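Wrapping Things in Cloth, With Sota Ueda

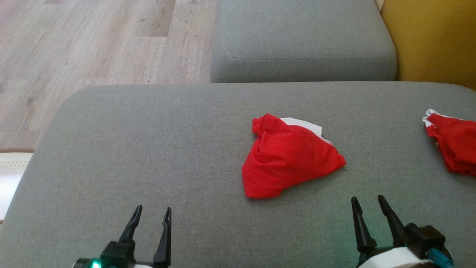

Red cloth, with a bit of white showing, on a gray cushion.

Sota Ueda quit buying gift wrap when he was in college. "I had a drawer full of old scarves and no money," he says. "So my mother got her birthday present in a scarf. She gave the scarf back the next year with my present in it."

He now runs Nava, a small shop that sells wrapping cloths. A cotton square costs $8 and the stock runs to up to 600 pieces before the holidays. Most customers walk in without knowing a single knot.

"You need one," Ueda says. "A square knot holds nearly anything. People tie a granny knot, it slips, and they blame the cloth."

He tells beginners to start with a book or a shoebox and leave bottles for later. The cloth should be about three times as wide as the box. Silk looks good but slides around -- he steers people to cotton.

Does he mind when the cloth never comes back?

"No. My brother-in-law Gareth uses his to carry lunch," he says. "One lady cut hers up for a quilt. She brought the quilt in to show me, and I recognized the blue."

The shop's next knot class is in April.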